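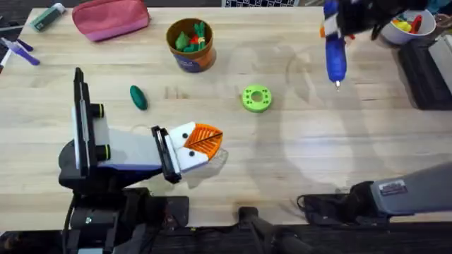
Flastik Finally Put Out the Second Album, and It Has a Waltz on It

Posted November 15, 2024

Flastik, the four-piece from Prostthorpe who once opened for their own merch guy, have released a second album. It is called Overgaard, it runs eleven songs, and it is out today on the Stastow label, which until this morning many of us had assumed was a storage unit.

The first record, Minor Repairs, came out in January of 2017. It sold 1,307 copies, a figure the band had printed on a T-shirt, and the T-shirt then outsold the record. After that came a single, a Christmas song that reached stores in the second week of January, and a long quiet spell during which the band's website offered a countdown clock. The clock hit zero in 2020. It kept going, into negative numbers, and was still running last night.

Singer and main songwriter Esben Lund blames the delay on the piano. The band bought an upright for the sessions, got it as far as the second-floor landing outside their rehearsal room, and learned that the landing was as far as it was going to get. Most of Overgaard was recorded on the stairs.

"You get used to it," Lund said by phone on Thursday. "The people on three were nice about it for the first year."

You can hear the stairs. The opener, "Coat Weather," has a big, tiled, slightly municipal echo on the vocal that other bands pay good money for, and under the last chorus there's a door closing that Lund says was the dentist going home. They tried a take without the door. The drummer missed it.

The songs themselves are what Flastik fans, a patient bunch, would hope for. The guitars still jangle. The harmonies still stack up three high and lean a little to the left. Lund still writes as if he were leaving a note for a roommate he is fond of but would like to see less often. "You Can Have the Lamp" is the one you'll be humming by lunch, two and a half minutes of handclaps and grievance with a key change so shameless that I laughed out loud on a bus. "Second Cousins" is slower and better, a song about a wedding where the singer spends the whole reception pretending to look for his jacket. The jacket turns up in the last verse. He's wearing it.

Then there is the waltz. It's called "Ferry Song (No Ferry)," it lasts almost seven minutes, and it contains an accordion solo by bassist Lund. Yes, he plays bass too now. The former bass player left in 2021 to raise alpacas and is thanked in the liner notes, along with two of the alpacas. I went in ready to dislike the waltz and played it four times in a row, then had to lie down.

Not everything works. "Municipal Pool" wants to be a dance number and has the beat of a man carrying a dresser. The title track is named for the street where the rehearsal room is, and it lists every store on that street, in order, odd side first. Lund says it is a love song. By the time he gets to the tire place, I had some doubts. There's also a spoken bit on side two that the label politely calls an interlude, in which someone reads the instructions for a fondue set. It is read with feeling.

Stastow is pressing 230 copies on vinyl, in a color the press release calls "weak tea." Each one comes with a lyric sheet folded by hand, and going by the review copy, folded by someone who was thinking about something else. There will be a download for everybody else, and a cassette for whoever it is that keeps asking for cassettes. The CD has been dropped. Lund still has boxes of the last one under his bed and says they've started to hold up the bed.

The cover is a painting by the drummer's aunt. It shows either a harbor or a tray of dinner rolls. The band has been asked about this and has decided to keep its options open.

A release show takes place tomorrow night at the Prostthorpe Grange Hall, which holds 71 people, or 70 if the accordion gets its own chair, and Lund was firm that it would. Doors are at seven. The band goes on at eight, a promise I've heard from Flastik before, at the 2018 show where they went on at ten-fifteen and opened with an apology in four-part harmony. It was lovely, and they put it on the single as a B-side.

They will play the new album from front to back, fondue and all, and then take requests from the old one. The label suggests that people not request "Hey, Thermostat." The band has grown tired of it, Lund explained, and also can't remember the bridge. It has been their closing number since the beginning, and the usual fix is to have the crowd sing that part while the four of them look at the ceiling as if moved.

Opening the night is a duo called Wet Cardigan, of whom I know only that they have a van. I'm told the van is the reason they were booked. There are a lot of amps to carry, and the Flastik hatchback gave up in the spring on a hill outside town with the drums still in it.

After Prostthorpe there are five more dates, all in places you could reach on one tank of gas, and all on weekends, because the guitarist teaches middle school and has used up her personal days. A longer tour has been discussed. Lund would like to go somewhere with a coast. The guitarist would like to go somewhere with a hotel. On the last tour they slept in the homes of fans, a cozy plan that fell apart in the third town, where the only fan owned birds.

Asked whether there will be a third album, and whether any of us should expect to be alive for it, Lund said six songs are already written and one of them has words. He'd like to make it quickly this time, in a normal room on a ground floor, with a producer who owns a calendar. The piano will stay where it is. The building's owner has looked into having it taken out and was quoted a price that made him sit down on the piano bench, and the tenants have begun leaving their mail on the lid.

I asked whether he'd miss the stairs. There was a long pause, long enough that I checked my phone.

"The people on three moved," he said. "The new ones play trombone."

He has asked them if they're free in January. They said it depends on what kind of music it is, and he told them it was mostly pop, with one waltz. They're thinking it over. In the meantime one of them has been practicing the tune from "You Can Have the Lamp" in the evenings, through the ceiling, about a half step flat, and Lund has started to wonder if that isn't the right key for it after all. The guitarist has told him that it isn't. The drummer has not been asked.

Fans who ordered Overgaard during the first round of preorders, back when the clock still had a positive number on it, will get their copies in the mail along with a handwritten card. If you've moved since then, and the band assumes you have, send the new address to the label before the end of the month. Several people have written in to say they ordered as teenagers and now have mortgages. One asked if the large T-shirt could be switched for an extra large. It can.

Tickets for the Grange Hall show are twelve dollars at the door, cash only, or free if you can prove you own Minor Repairs and are willing to say which song is your favorite. "Hey, Thermostat" will be accepted as an answer, though you may be sent to the back. There's parking behind the feed store. Wet Cardigan's van will be taking up most of it.

Overgaard by Flastik is out now on Stastow. Track list:

Coat Weather
You Can Have the Lamp
Municipal Pool
Second Cousins
Good News for the Dentist
Overgaard
Interlude (Serves Six)
A Nice Place to Wait
Everyone's Brother Drums
Ferry Song (No Ferry)
Leave It on the Landing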